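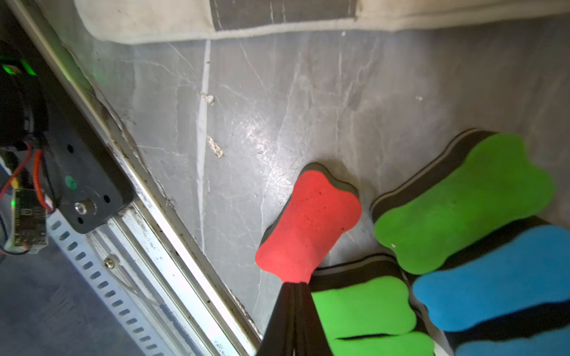
Bone-shaped foam erasers, one red and upright, others green and blue.

Patch notes: Peltine closes 11 holes, opens a few questions

Oct 10, 2024

If you run Peltine on anything you care about, there's an update waiting for you, and you should take it before you finish reading this. Go on. The newsletter will still be in your inbox when the router comes back up.

The October release fixes 11 security flaws in the router firmware, two of them rated critical. The nastier one sits in the guest network page. A stranger on your guest Wi-Fi could send it an overlong device name and end up with admin rights, which is more hospitality than most of us had in mind. The other lets a doctored backup file run commands while it's being restored. You would have to be talked into restoring someone else's backup first, but people have been talked into worse.

Both were reported by Danica Đorđević, a researcher at Bustcombe, who has now found five bugs in Peltine this year and has presumably stopped being invited to their parties. Her write-up is short and readable. She says the device name bug had been sitting in the code since version 2, happily surviving a full redesign of the page around it.
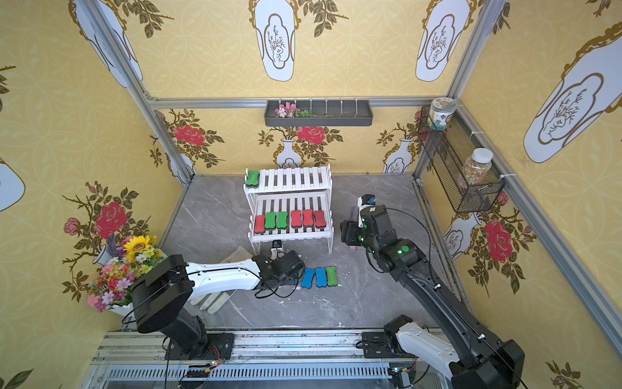 The remaining nine are a mixed bag. Several concern the logging service, which listens on port 553 for reasons the release notes describe as "historical." The service is now off by default on new installs. On existing ones it stays exactly as you left it, meaning on, because you never knew it was there. Look under Advanced, then Diagnostics, then a second and unrelated page also called Diagnostics.

Owners of Hattori and Jandby routers should pay attention too. Both companies ship Peltine under their own logos. Hattori had its version out the same day. Jandby says an update is coming "in due course," a phrase it also used in the spring about the last one. Until it shows up, turn off the guest network and don't restore any backup you didn't make yourself.

One warning before you click. The update signs everyone out and resets the admin session timer to five minutes, so you'll be typing your password more than you used to. If that password is still the one printed on the sticker, consider this your nudge.

Next issue: password managers, and the reader who wrote in to defend his spiral notebook.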